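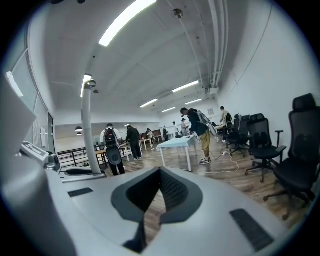

Tyson Cloutier wrote that the pale blue top is the one to keep, and that the tables with wooden tops can go to Mandham. I am not sure I agree, so I answer below his lines.

> The blue one shows small parts very well, screws and clips
> especially. On the wooden color I lose them all the time.
> Also the white legs are slim and one can sit close.
> I would order three more from Sernell and finish with it.

Tyson, I agree about the small parts. For sorting, a pale top is easier for the eyes. But I have two remarks.

First, the height. When a tall person works standing, he must bend his neck a lot, and after one Thursday evening I felt it until the weekend. Before we order, please could somebody ask Sernell if the same legs exist in a longer version? In the Ustinville room they put blocks of 55 mm under the legs and people were content.

Second, the cables. If we move the tables apart, the white extension must cross the wood floor where we walk. I would prefer to have a flat cover for it, or to turn the tables so that the power strip is on the wall side.

The budget from MacPherson is 3000 for the whole room, and the offer for three tables was 1152 with delivery. So there is enough left for a cable cover and maybe two high stools.

I can measure the room next week if nobody did it yet. Please write to the list and not only to me.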